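The last stamp on the desk

Ornbridge, February

Marlies Frei has run the outgoing desk at the Lanz document office for long enough to remember when it took a full room of people. The office handles paper for shippers, growers and a few law firms in the Flenden valley, and until last year most of what left the building was marked by hand. Then the company bought a Fereteck line, which feeds, reads, prints and sorts. It does 993 sheets in an hour if the paper behaves.

I met her at seven in the morning, before the line was switched on. She wanted to talk while it was quiet.

"It isn't loud, exactly," she said. "But it's steady, and you end up pitching your voice over it all day. My daughter says I shout on the phone now."

The line sits along the north wall where the sorting racks used to be. An operator loads the tray, picks a job from the screen and watches. The machine reads the cover page, decides which marking the document needs and prints it in the top corner. Anything it can't read goes into a side tray. In the first month the side tray filled up before lunch most days. These days Frei's crew clears it twice a shift.

There were 11 people on the desk when I visited years ago, or so I had it in my notes. Frei corrected me. "No, that was with the mail room. The desk was six. It's three now."

Two of the others moved to customer accounts upstairs. The third took a payout and went to work at a nursery, and Frei still buys tomato seedlings from him. She doesn't describe any of it as a tragedy, but she doesn't skip over it either.

"The company told us no one would be let go, and no one was let go," she said. "What they didn't say was that when someone left they wouldn't be replaced. We could have asked. We didn't think to."

What the three of them do all day has changed more than she expected. The old job was mostly marking, with a bit of checking in between. The new one is nearly all checking. They go through the side tray, they pull samples from the finished stacks, and they deal with the jobs the line won't take: bound sets, thin copy paper, anything odd-sized or already folded. Those are still stamped by hand, and so are amended pages when a client sends only one or two and the line is in the middle of something else.

So the rubber stamps have stayed. New staff get a short training on them, which Frei insisted on when the line came in. They practise on blank sheets until the words come out even.
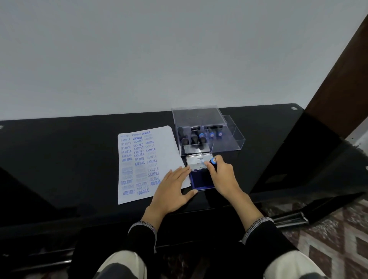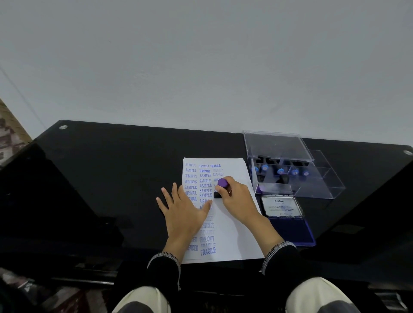 "Management thought I was being sentimental," she said. "I told them to wait until the first power cut. We had one in the second week. We had a courier due at four and 113 pages to get out, and two people in the building who could do it without smearing every second page."

She says the skill is easy to underrate. Too much ink and the letters fill in. Too little and you get half a word, and half a word on a customs form means a phone call. You learn to press straight down and lift straight up. People who are tired start to rock the stamp without noticing.

Her own wrists are better than they were. She used to wear a brace from October through to the new year, the busy stretch for the growers, and this winter she left it in the drawer. One of the others has had the same experience. The third, who does most of the screen work, now gets headaches, and the office has ordered a different monitor for him.

"So you trade one thing for another," Frei said. "I'd still take this. I like my hands."

I asked what she misses. She took a while to answer, and in the meantime got up to check that the paper trays were full.

"The talking," she said when she came back. "You could stamp and talk. You knew everybody's business. With checking you have to read, and you can't read and listen to someone's holiday. We sit closer together than we used to and we say less."

The office tried to fix that with a shared break at ten. It works when the line isn't behind. When there's a jam, someone has to stay with it, and it tends to be the same person, because he's the one who knows how to open the rear panel. Frei has asked for the other two of them to be trained on it. The request went in before the holidays and she was told to expect a date.

Pay is another open question. The job titles were rewritten when the line arrived, and "clerk" became "operator," but the pay grade stayed where it was. Frei thinks that's wrong. The three of them now sign off on the machine's output, and if a batch goes out with the wrong marking, one of their names is on the sheet.

"Before, if I made a mistake, it was one page," she said. "In the fall we had a setting wrong and it was 73 pages before we caught it. That's a different kind of responsibility. I don't mind having it, but I'd like it written down and I'd like it paid."

The manager who bought the line has told her he agrees in principle. There is a review coming with the new budget year.

At half past seven the other two came in, hung up their coats and started the line. The first job was a run of delivery notes. Frei stood at the end of it with her hand out, took the first sheet as it dropped, looked at the corner and put it back on the pile. Then she went to see what was already in the side tray.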